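Prukeck two-arm cell: setup and upkeep FAQ
Last updated 27/06/2026

Most of what follows was learnt the slow way on the simulated cell, the one with the white torso at the granite worktop. If you've got the real one in front of you, the joint advice carries over. The advice about reloading the world does not.

I've opened the scene and the arms are pointing at the ceiling. Is it broken?
No. That's where the Drerker start file leaves them. Run the home routine once, let both wrists stop moving, then open and close each gripper before you ask for anything clever. If one side ignores you, check that you haven't mapped both controllers to the same arm. We have all done it.
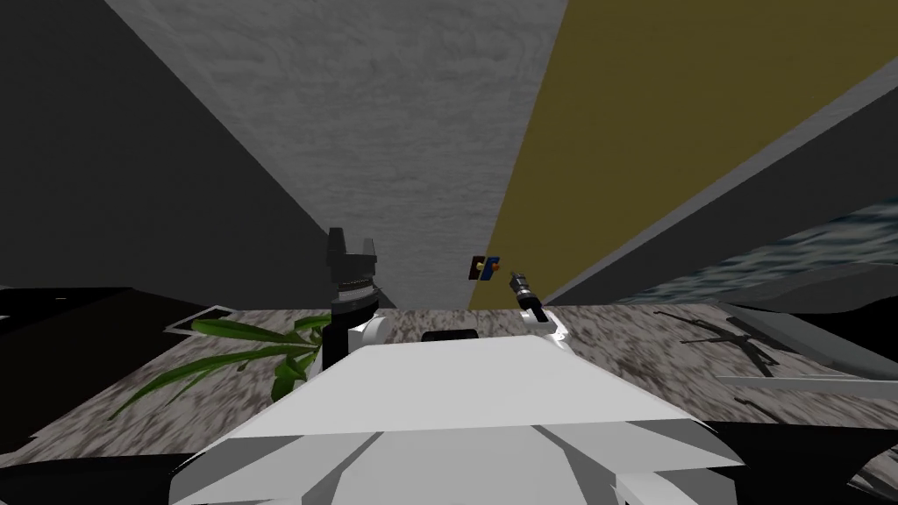

The other usual suspect is the head angle. The default view takes in a great deal of wall and not much work, so tilt it down 8 degrees and save it under a new name. Saving over the default works too, right up until someone else wants it back.

Why does the block jump out of the gripper?
Closing force, nine times out of ten. The fingers try to be inside the block, the physics objects, and the block leaves for the far side of the kitchen. Lower the grip limit to 6 and approach more slowly. If it still goes, look at the contact settings on the finger pads, which get reset whenever the gripper model is updated. A good grip looks dull: the block goes up with the fingers and hangs there.

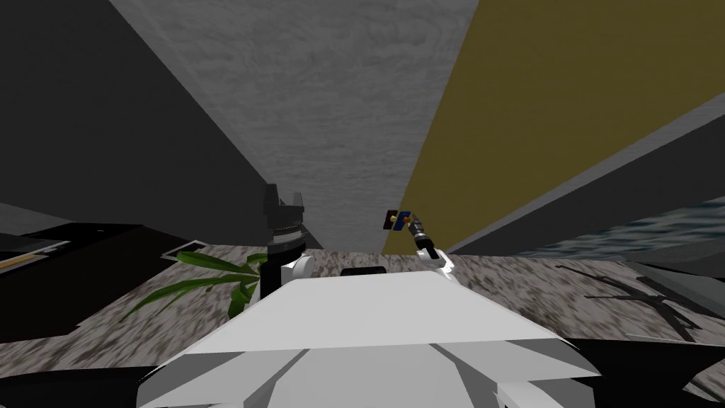
Written by Delorme

Do I need to home the idle arm as well?
Yes, even if it's going to stand there the whole session. An arm that hasn't been homed keeps its old idea of where its elbow is, and it will act on it the first time you call a two-handed move.

Can I delete the plant?
Everyone asks. You can, but please don't do it in the shared scene. The Burkum calibration runs were all made with the plant in, and results with and without it can't be compared. If the arm's path keeps clipping the leaves, turn off collision for the plant in your own copy and write that down somewhere a human might look.

How do I check the two arms agree with each other?
Bring both grippers up in front of the torso and compare the reported wrist heights with what the head view shows. Then do a slow reach with the right arm towards the blocks and watch the last stretch. A bad offset shows up there as a small sideways shuffle just before contact. Correct the shoulder first. Correcting the wrist is quicker and you will regret it by October.
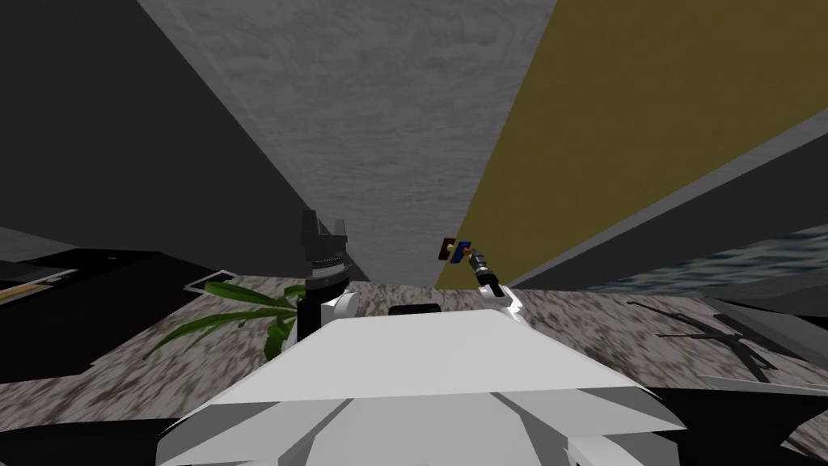
How often should the cell be recalibrated?
Every 200 cycles, or after any change to the gripper model, whichever comes first. The counter is on the status page. It counts aborted cycles too, so a bad morning can use up a surprising amount of it.

The finger gap reads 86 when fully open. Is that right?
Yes, for this gripper. If you get a smaller number, the fingers have probably been saved part-closed in your scene file. Open them fully, zero the reading, save again and reload – the reload matters, as the old value stays in memory otherwise. Then switch to the wrist view and make sure the pads look square to each other. Trust the view over the number if they argue.
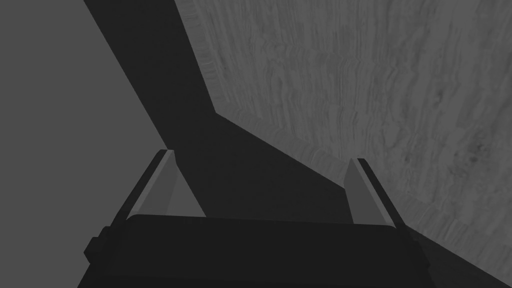 Wrist view with the jaws open.

The shadows are confusing my block detector. What can I do?
Move the light before you retrain anything. The arm throws a hard-edged shadow, and a detector tuned under one lamp position tends to take fright at another. Softening the shadow setting helps as well, at some cost in speed.

It froze halfway through a reach. Do I restart everything?
Pause, reset the stuck arm only, then home it. If that fails, reload the scene. Keep the log either way and attach it to your report, preferably with a few words more than "it froze".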